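Studio notebook - Mirkaveo record, side B
August 30, 2020 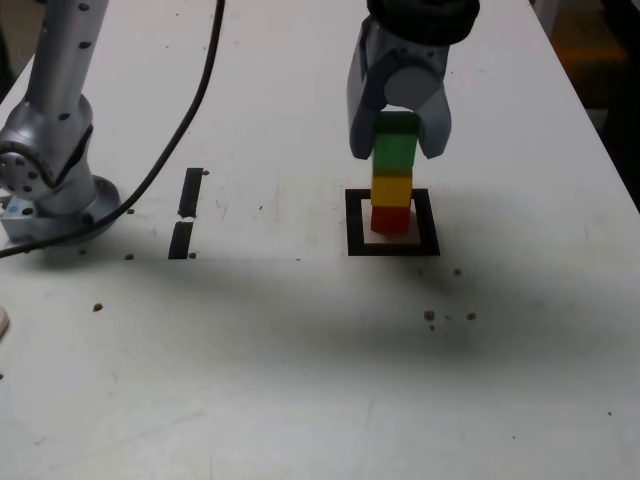 Robot arm on the white table, black cable hanging beside it.

Vocals day, or it was meant to be. Adoración Aguirre came in at ten with a thermos, two notebooks and a cold she insisted was a "texture." We listened back to the three takes of "Drurberg" from last time. Take one is the good one. Take one is always the good one, and we always do two more so we can be sure of having wasted the afternoon.

Listening notes, Drurberg:
Take 1 - first verse a hair behind the beat, and I love it. Breath before the second chorus is huge. Leave it in.
Take 2 - in tune. No other remarks.
Take 3 - she changed "my grandmother's street" to "my grandmother's seat" and neither of us noticed until today. Funny, not usable.

She wants the second verse in Spanish now. It was in Spanish in May, then in English, then half and half, and the half and half version is the one the label heard and liked. I said so. She said the label also liked the cover with the horse. Fair. We tried it all in Spanish with the guide piano and the verse got shorter by a line, so there is a gap at the end that wants filling with something. My suggestion was silence. Hers was handclaps. We recorded handclaps.

Handclaps: eight tracks, both of us, standing well back from the mic. Cut everything under 150 on the EQ because my shoes were on the recording more than my hands were. Pulled a little out at 1000 too, where it had started to sound like somebody stacking plates. Left the top alone. Panned wide, except the one where she claps late, which is dead center because it's the best thing on there.

Long talk over lunch about the "sound of the moment," a phrase that arrived in an email and hasn't left. The email wants the single to feel "of now." I asked whether now meant when we mix it or when it comes out, as those are going to be different nows. No answer so far. Adoración's view is that her grandmother's songs were of now in the village for sixty years and all they had was a guitar with five strings. Then she played me one on my guitar, which has six, and skipped the low one out of loyalty.

I had the room mic open by accident and got it. It's a little over two minutes, there's a truck in the middle, and it is better than anything we've done on purpose this month. Labeled it "guitar, grandmother, truck" and put it in the session folder. She hasn't decided if it belongs on the record. I've decided but am keeping quiet, a technique I learned late.

Sugden sent back the bass part for "Clondska." He has played the root note for four minutes and billed us for it. It's perfect. I tried muting it to see if the song would manage and it fell over at once. Sent him a thumbs up, which he'll take as gushing.

Things that went wrong:
- Headphone amp, left side, crackling again. Wiggled it. Stopped. Will be back.
- Lost the lyric sheet for "Clondska," found it under the thermos. Verse three now has a ring on it over the word "forever." We agreed it reads better without the word.
- Saved the handclaps into the wrong session. File number 3173 if anybody goes looking, and I will be the one who goes looking.

Money, for whoever does the sums: we have nearly 2000 left for mixing. I'd like to keep mixing days for mixing and not for rewriting verse two, though I've written that sentence in this notebook before and I recognize the handwriting.

The cover question is still open. The horse is out. Adoración wants her own face, but turned away, so the back of her head. The label would like the front. She pointed out that people who know her from home would know her from the back, and the rest would have to listen to the record to find out who she is. I thought that was a pretty good pitch and told her to put it in writing before the cold medicine wore off.

Next time:
Real vocal on verse two, whichever language wins.
Comp the end of "Drurberg" from take 1 only. Do not open take 2.
Ask Sugden if he has another note in him for the outro.
Bring different shoes.
New cable for the headphones. Look in the drawer first, there were three in there.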